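Section 4. Setting Up a Camera Trap Station

This section covers placement, mounting and first activation of the Skideck trail unit at a monitoring station. It applies to stations used for large mammal counts and to boundary stations used by ranger patrols. Read Section 3 (batteries and cards) before starting. Revised Nov 6, 2018.

4.1 Before leaving base

1. Check that the unit's firmware matches the version listed on the station sheet. Units with different firmware write file names in different formats, and the Hivora import tool will reject a mixed card.
2. Format the memory card in the unit. Do not format it on a computer.
3. Set the clock to local time. Do not apply daylight saving.
4. Enter the station number as three digits. Station 571 is reserved for testing and must never be used in the field.
5. Pack one Claeys strap, one steel lock box, two silica gel packs and a folding saw for each station.

CAUTION: Station coordinates are restricted. Do not write them on the lock box, the card or the strap. Do not carry a printed list of stations past the reserve gate.

4.2 Choosing the position

1. Locate a game trail, a water access point or a gap in a fence line within the assigned grid cell.
2. Stand at the proposed mounting point and look along the trail. The unit should face the trail at an angle of 45 degrees. A unit facing straight across the trail will often record only the hindquarters of a fast animal.
3. Point the unit north where possible in the northern hemisphere, and south where possible in the southern hemisphere. Direct sun on the sensor causes false triggers.
4. Clear grass and low branches for 4 meters in front of the unit. Cut only what moves in the wind. Leave rooted shrubs in place.
5. Remove the cuttings from the trail. Browsing animals will stop to feed on them and fill the card.

NOTE: For rhino and elephant stations, mount the unit off the trail on a tree too thick for an animal to push over. Fence posts are not suitable.

4.3 Mounting

1. Fix the lock box to the trunk with the two lag bolts supplied. On protected trees, use the strap only.
2. Set the height. For large mammals, the lens should be level with the animal's shoulder. For small carnivores, set it at knee height.
3. Place the unit in the box and close the door. The door must shut without force. If it does not, check that the strap buckle is not caught behind the hinge.
4. Wedge a stick behind the top or bottom of the box to correct the tilt on a leaning trunk.
5. Switch to WALK TEST. Cross the trail at normal speed, then again in a crouch. The red lamp should light on each pass.
6. Switch to ARM and lock the box. The lamp blinks for 11 seconds and then goes out.

CAUTION: Do not leave the unit in WALK TEST. The lamp stays active in this mode and can be seen at night from a long distance.

4.4 Bench check of the base receiver

Stations fitted with the Cimeck radio module report to a receiver at base. Carry out this check indoors before the first field day and again each May.

1. Place the receiver upright on a dry, level surface, away from metal shelving.

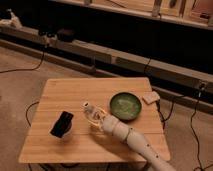
2. Connect the power lead, then the antenna. Wait for the status lamp to turn green.
3. Trigger a test unit from the next room. The event should appear in the log within one minute.
4. If no event appears, confirm that the receiver and the unit are on the same channel. The default is channel 4.
5. If the event appears twice, clear the log and repeat step 3. Repeated double entries mean that two receivers are on the same channel.

NOTE: The radio module sends a reduced image only. The full image remains on the card and must be collected by hand.

4.5 Recording the station

1. Fill in the station sheet on site. Enter the lens height, compass bearing, trail type and card number.
2. Take one photograph from the unit's position looking out, and one from the trail looking back.
3. Hand the sheet to the data office on the day of return. Field queries go to Muammer Polat. Requests for access to coordinates go to Nazanin Mirzaei and must be made in writing.

For card collection and battery replacement, go to Section 5.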